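Local planner drifts towards steps on open plaza - costmap or localisation?

Posted in: Outdoor navigation
Tags: costmap, traversability, low sun

Silvan Hauser

Our department operates a wheeled platform on a paved plaza with a broad flight of shallow steps along one side. The navigation stack is Plerkton 4 with the standard local planner. In low sun the planned path bends towards the steps and away from perfectly level ground on the right. The terrain classifier assigns a high cost to long patches of paving, and the planner treats these as an obstacle.

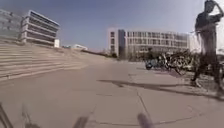
Forward view, plaza with steps to the left and long shadow on the paving.

I reviewed 588 logged planning cycles. In 191 of them the high-cost region lay on a shadow. The localisation estimate agreed with the surveyed map throughout, and I have therefore ruled it out for the present. Lowering the classifier weight to 20 per cent of its default removes the bend, but the lowest step is then no longer marked reliably. I should be grateful for advice on separating the two cases.

Leopold Zwahlen

The weight should be restored to its default. It applies to every terrain class, and the loss of the step is the expected consequence.

The recommended procedure is to add a second layer based on geometry, and to permit the classifier to raise a cost only where the geometry layer reports a change in height or has no data. A shadow on level slabs has no height and will be cleared. Please ensure that the geometry layer is updated first; if the order is reversed, the condition is tested against the previous cycle. Parked vehicles should remain in the ordinary obstacle layer - their shadows join on to them, and the two must not be merged before inflation.

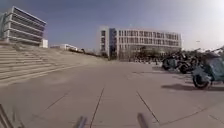

Should the inflation radius be reduced as well?
The radius should be left unchanged until the layers have been separated, and then tested at walking pace with a person at the stop control.

danzer_user44

We had something similar on Wultside and just turned the classifier off. It worked for us, although our site has no steps.

Silvan Hauser

I thank both contributors. The layer order was indeed reversed in our configuration file. With the order corrected and the condition added, the path remains straight when the August logs are replayed. The lowest step is marked in all of them except one short run, where the depth data are incomplete. I shall open a separate entry for that run.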